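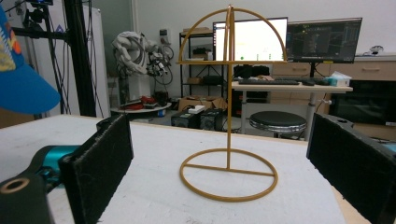
Feutrer un béret tricoté main, sans le rater

Le béret feutré, c'est mon projet préféré de l'hiver ! On tricote beaucoup trop grand, on passe le tout en machine, et on récupère une matière dense, chaude, qui ne laisse plus passer le vent. J'en suis à mon quatrième depuis février et je ne m'en lasse pas.

Ce qu'il vous faut

Une laine 100 % laine, surtout pas « superwash » (elle est traitée pour ne pas feutrer, vous pourriez la laver dix fois pour rien). J'ai pris la Tavard en gris ardoise, 3 pelotes, avec des aiguilles circulaires n° 7. Ajoutez un peu de savon de Marseille râpé, une vieille taie d'oreiller et une assiette plate.

Le tricot

Montez 67 mailles, fermez en rond et tricotez les côtes, puis répartissez vos augmentations comme pour un béret classique. Travaillez souple, vraiment souple : les fibres ont besoin de place pour s'accrocher entre elles. Avant lavage, l'ouvrage a l'air d'une galette molle et immense, c'est normal !

Le feutrage

Glissez le béret dans la taie, nouez-la, et lancez un cycle à 40 °C avec deux jeans pour le frottement. Sortez-le et regardez les mailles. Si on les distingue encore nettement, relancez un cycle. Babar Malik, du club tricot de Pliselmont, préfère tout faire à la main dans l'évier (eau chaude, eau froide, et on frotte), et j'avoue que son bord est plus régulier que le mien.

La mise en forme

Essorez dans une serviette, sans tordre, puis enfilez le béret sur l'assiette pendant qu'il est encore humide. Tirez doucement sur les bords, lissez avec la paume et laissez sécher à plat, loin du radiateur. Comptez environ 3 jours. Une fois sec, rangez-le sur un support arrondi ou bourré de papier de soie, et passez un coup de brosse douce pour relever le duvet.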